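Sincronizar dois streams de garra e limpar as trajetórias antes do treino

Segunda eu tinha prometido que ia escrever isto e só agora sentei. É o passo a passo que eu uso para transformar gravações de duas garras de mão em episódios que o treinador engole sem reclamar. Uso o Fornness para alinhar e cortar, o Varden para converter, e um punhado de scripts meus que nem nome têm. Se você usa outra coisa, a lógica é a mesma, só mudam os comandos.

A tarefa do exemplo é guardar pacotinhos de lanche num recipiente vermelho, com as duas mãos. Parece boba, mas tem embalagem brilhante, plástico transparente e uma toalha cheia de comida impressa (maçã, laranja, hambúrguer...), ou seja, tudo que deixa um modelo de percepção maluco!

Antes de começar

Python instalado, espaço em disco de sobra e os dois streams na mesma pasta, um subdiretório por mão. Eu chamo de esq e dir e não invento moda. O meu lote de hoje tem 2836 quadros na mão esquerda. Na direita vieram 11 a menos, e já já a gente resolve isso.

Passo 1: alinhar os relógios

Rode fornness align na pasta raiz. Ele procura o pico de abertura e fechamento das garras que a gente faz no começo de cada gravação (abre e fecha três vezes, bem marcado) e calcula a diferença entre os dois relógios. Se o resultado passar de 7 quadros, eu não confio e refaço na mão, com o modo de inspeção aberto dos dois lados.

Para conferir, escolha um momento em que uma garra apareça no campo da outra. Um pacote transparente preso pelas duas pontas, com a segunda garra entrando pela esquerda com um pacote verde, me serve muito bem: dá para comparar a posição dela com o que o outro stream diz naquele mesmo carimbo de tempo. Borrão de movimento ajuda, viu? Se a garra está borrada num stream e a velocidade no outro é zero, o alinhamento está errado.

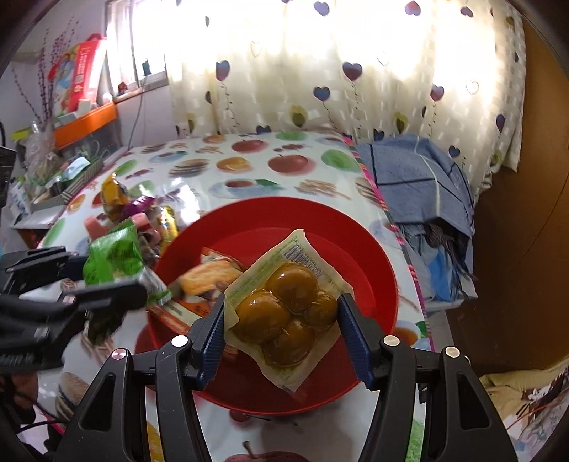

Passo 2: estimar a abertura da garra

Muita gente pula esta parte e depois pergunta por que a política aprende a fechar tarde. A largura entre as pontas vem da imagem, e o estimador precisa achar os dois dedos em todos os quadros. Eu mascaro tudo que fica acima dos dedos e deixo só a faixa de baixo, onde as peças pretas e as pontas azuis contrastam bem.

Cuidado com embalagem amassada. O pacote cede entre os dedos e a largura continua diminuindo depois do contato, então não use "parou de fechar" como sinal de que pegou. Eu marco a pegada quando a derivada da largura muda de inclinação, com uma janela de 3 quadros para não disparar com ruído. No pacotinho verde o limiar antigo marcava tarde em quase todas as pegadas.

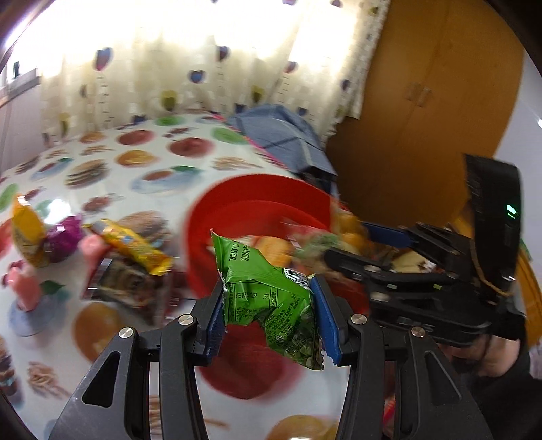 Fitzgerald comentou na versão anterior desta página que prefere uma janela maior, e que com filtro de mediana antes da derivada o falso positivo some quase todo, só que o instante da pegada fica um tiquinho atrasado e é preciso descontar isso na hora de exportar.

Testei e funciona, mas só vale a pena se o seu vídeo for muito ruidoso. No meu caso fiquei com a janela curta mesmo. Se for usar a mediana, desconte o atraso nos dois streams, senão você estraga o alinhamento do passo 1 (fiz isso e perdi uma tarde).

Passo 3: cortar em episódios

Agora o fornness split. Ele corta de pegada a pegada, e o padrão corta rente demais. Aumente a margem antes do contato, para o modelo ver a aproximação inteira. A margem depois da soltura pode ficar como está.

Como são duas mãos, decida se o episódio é da dupla ou de cada uma. Eu corto pela dupla: o episódio começa quando a primeira mão sai do repouso e termina quando a última solta. Dá episódios mais compridos, e a coordenação fica preservada.

Na revisão, passe quadro a quadro só nas pegadas em que o objeto tampa o fundo. Um saquinho em pé, bem no meio dos dedos, esconde boa parte do recipiente, e é ali que o rastreamento da pose costuma dar uns pulinhos.
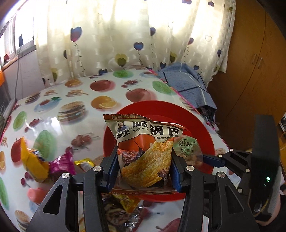

Pulo pequeno eu interpolo. Pulo grande eu descarto o episódio e sigo a vida, porque remendar trajetória ruim dá mais trabalho que gravar outra.

Passo 4: converter e conferir

varden export com a opção de duas mãos ligada. Confira se as ações saíram relativas à pose inicial de cada garra e não a um referencial global, que era o padrão até pouco tempo e me rendeu um treino inteiro jogado fora. Depois abra o resultado no Grullby, toque três ou quatro episódios em velocidade normal e olhe as curvas de largura junto com o vídeo.

Se a curva cair antes de o dedo chegar no pacote, volte ao passo 1. Se cair depois, é o limiar do passo 2. Os quadros que sobravam na esquerda somem no export, ele corta pelo stream mais curto e avisa no log.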